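The crockery that does not match

The shop at the bottom of the hill in Tostthorpe sells plates, bowls and mugs, and almost none of them belong to a set. The owner has run it for nine years and asked for her name to be left out, as she does the accounts for another business in the town.

She started with what was left over from her aunt's house in Flundby. "There were 83 pieces and I don't think four of them went together," she says. "I put them on a trestle in June and most had gone by the end of the month. People wanted one bowl. They didn't want six."

Stock now comes from house clearances and from Hemmin, a small pottery that sells her its seconds. She pays by the crate and washes everything herself before it goes out. Chips on the foot of a plate are allowed, chips on the rim are not. Anything with a crack goes in the bin at the back.

I asked what people look for. "Colour first. They pick up something orange or something yellow, and then they look for a plate to put under it. A plain white plate will go under anything, so I never have enough of those." Small dishes sell well too, the sort used for salt or olives. Trays are slower. She keeps a few plastic ones by the till and says they mostly go to people who eat in front of the television. 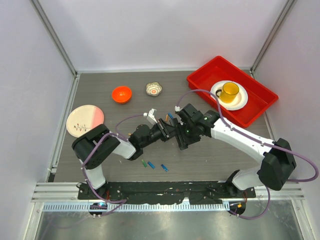
Drastari Home Pages, 2018-02-15

A yellow mug on a white plate, set on a red tray, is the kind of thing she means. So is a small orange bowl next to a patterned dish with a scalloped edge. "You wouldn't find those in one box in a department store," she says. "But you'd be happy enough having breakfast off them."

She is less sure about flowers. Plates with a painted sprig were hard to shift when she opened, and she once had 100 of them in the cellar. Then younger customers began asking for them, pink ones above all, and the cellar emptied in one winter. She has put the price up twice.

Her own cupboard at home is mixed as well. She has two bowls she uses every day and a mug with a glued handle that holds pens. "I had a full dinner service when I married. 267 pounds, which was a lot then. It came out at Christmas and I was frightened of it. I sold it the year I opened."

Would she ever stock new sets? A wholesaler offered her 1000 white mugs last year at a good price, and she thought about it for a week before saying no. There was nowhere to put them, and she didn't fancy carrying them down the cellar steps.

The shop is shut for stocktaking until the end of the month. After that it will open in the mornings only while the shelves on the left-hand wall are replaced.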